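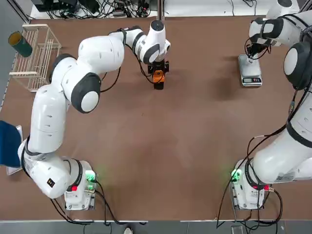 Kitchen bench sort-out, Drindmont Street

Posted in: Home & Kitchen / Small Spaces / Reader Galleries

419 views 8 comments 6 shares

Quick one tonight, dinner's still on the stove. We've been sorting the shared kitchen at Drindmont since February and I promised Branwen I'd get the gallery up before she asks again. Bench stuff only - the pantry gets its own page once the shelves are in.

Short version of the plan: fewer things living on the bench, and the ones that stay get a proper spot. Everybody had a favourite. There were arguments. Mostly about the kettle.

The brown table
Keeping it. Si-woo wanted to paint it, got outvoted. Colour hides tea stains and it's the right height for rolling dough. Wobble is fixed, more or less - folded card under the back leg until someone finds the proper foot.

The dish rack
White wire, upright slots, up in the far corner on a bit of an angle. Plates stand on edge so they don't take over. We had it square to the wall for a week and everyone kept knocking it, so angled it stays. Wants a tray under it at home time, the Foulkes one is too short by a thumb. Will measure properly before buying another, I said that last time too.

The scale
Small digital one, white platform, display at the front. Do-yoon bakes by weight and won't hear a word about cups. Lives on the table now instead of the drawer, becuase in the drawer it got buried under tea towels and the batteries went flat without anyone noticing. Zero it with the bowl on. Please wipe it after flour, a dry cloth first and then a damp one, don't run it under the tap!!

The clear patch
My favourite bit. Bare table between the rack and the scale, for chopping, for putting the shopping down, for doing nothing with. Man-sik put the toaster there twice. Toaster has been moved twice. If you set something down to work, pick it up again when you're finished.

What went: 9 mugs with no owner, the second colander, the bread bin (sorry Špela), a Grastow jug with a crack down the side. Box by the back door, help yourself before it goes to the op shop. The good tongs are NOT in the box, somebody fished them out already and I want them back in the drawer.

Still to do - hooks for the oven mitts, a home for the big chopping board, and a decision on the Dinitz canisters. Do-yoon says open shelf, Branwen says cupboard. I say whoever washes them gets to pick.

Few people asked about cleaning the rack. Hot water, bicarb, old toothbrush along the rungs, leave it out to dry. Ten minutes if you don't let it go. Check the feet for rust while it's upside down, ours was fine last time but the one before it left orange rings on everything.

Pantry shelves are meant to turn up by the end of the month. If you've got jars with good lids, any size, hang on to them and I'll tell you how many we're short once the shelves are up.

Right, rice is catching. More soon.

- Branwen's reluctant typist

Tagged: kitchen bench, dish rack, kitchen scale, decluttering, share house

8 comments Share this gallery (6)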